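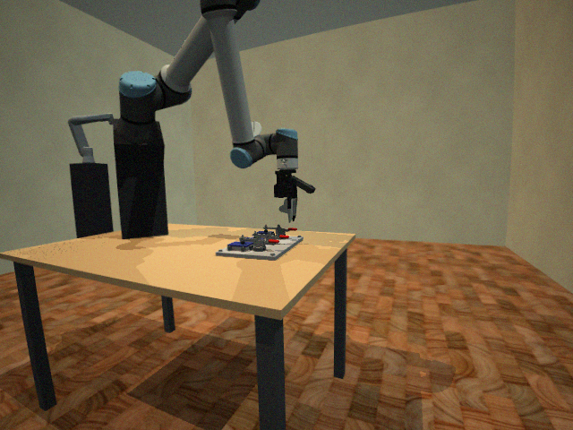
Re: [trinano-users] gripper stops short, then drops into the clamps

Hi Hortensia and all,

Okay, I spent most of last night on this and I think I've got at least half of it!

Hortensia Mansilla wrote:
> Since the August build my arm hovers over the fixture like it
> should, then on the descent it goes right through the red handles.
> No contact reported, no stop. Is it my scene or is it Trinano?

I get the same thing here. I ran the descent 222 times and the stop never fired in 20 of them - the fingers just sank into the clamp handles and the log said everything was fine. My hunch is the handles lose their collision shapes when the fixture gets loaded at an angle. Turn the plate square to the table and I can't make it fail (I tried, believe me).

Please don't run this build's paths on a real arm until it's sorted out. Our stop logic at Echeverría was tuned against these contacts, so I've pulled it for now.

Hipólito, could you look at step 1316 in the log I sent you? The gripper force goes from zero to 2000 in one step and then back to zero, and I have no idea what to make of that.

I still haven't tried it with the older Clullska solver. Maybe tonight, if the kids go to bed.

Hipólito Lucero wrote the loader, so go easy on him :)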